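Early Math Methods, Unit 4: Solid Shapes with Young Children
Handout prepared by Tobiloba Adeyemi

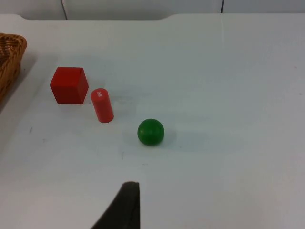 What you need at the table
One cube, one cylinder and one sphere per pair of students. Two of the solids should share a color and the third should differ. A red cube, a red cylinder and a green sphere work well. Keep a basket at the side for putting the shapes away. Use a plain table with nothing else on it.
The lab cupboard has sets from Gerberg and from Unico. The two don't match in size, so don't mix them within a pair.

Why the colors matter
Ask a four-year-old which two go together and most will pick by color first. Let them. Then ask for another way to do it. The cube and the cylinder both have flat faces and both can be stacked. The cylinder and the sphere both roll – the cylinder only when it is on its side.

Words to use
Face: a flat surface. A cube has six, all square. A cylinder has two flat circular ends. A sphere has none.
Edge: where two faces of a cube meet. Toy cubes often have rounded edges, so have the child run a finger along one.
Curved surface: the side of a cylinder, all of a sphere.
Say "sphere" and "ball" both for the first week or so. Correct "circle" gently by putting a paper circle next to the sphere.

Running the activity
1. Set the three solids out a little apart, with the cylinder upright.
2. Ask the child to touch each one and tell you about it. Wait.
3. Ask which will roll. Try each with a light push toward the basket.
4. Ask which can stand on top of the cube. Try it.
5. Put them away one at a time by name: "Now the cylinder."
Allow about 20 minutes per pair, less with the youngest group.

For next class
Read the Mahlangu chapter on sorting. Write down one thing a child said during step 3, in the child's own words, and bring it with you.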